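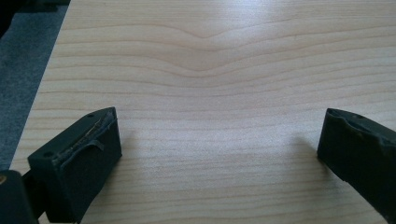

Can I turn on sign-in alerts before all of my users have enrolled?
Turn them on as soon as the first account exists. Alerts and enrollment run separately in Fornar, so anyone who hasn't enrolled yet is still watched from the moment their account is created.

Section 4: Setting up sign-in alerts

This is my favorite part of the whole setup, and it goes fast! By the end you'll have Fornar watching every login on your network and sending you a message when something looks odd (a strange country, a burst of wrong passwords, an old account waking up at 3 a.m.).

Before you start, have your admin password and your recovery key handy. The Imach connector from Section 3 should show as Running.

1. Open the Fornar console and choose Alerts, then Sign-ins.
2. Click New rule and give it a name you'll recognize later. "Staff logins, main office" beats "Rule 1" by a mile.
3. Under Failed attempts, enter a limit. The starting value is 600 per hour across all accounts, and a school or small office can go a good deal lower.
4. Under Accounts, pick the groups to watch. One rule can cover up to 1,000 accounts; if you have more, make a second rule and choose Link rules.
5. Add at least two people under Notify. Use a phone number for one of them, so a locked mailbox can't keep the message from getting through.
6. Click Save, then Send test alert. Your phone should buzz within a minute, and it's a great feeling when it does!

Note: The first scan reads back through your old login records. On our own test network it went through 3,670 entries and flagged 370 of them, nearly all from one forgotten printer account. Don't let a long first list scare you. Sort it by account name and it shrinks in a hurry.

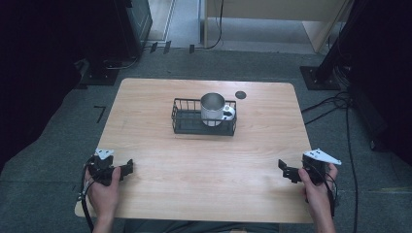
A mug in a black wire basket on a light wooden table.

CAUTION: Do not check Lock accounts automatically until the rule has run for a full week. A limit set too low can lock out everyone at once, admins included.

7. When the week is up, go back to the rule, look over the flagged logins, and adjust your limit.
8. Check Lock accounts automatically and click Save again.

If the test alert never arrives, restart the connector and repeat step 6.

Section revised July 2, 2026, by Ingeborg Schwaiger. Steps checked by Gion Zaugg.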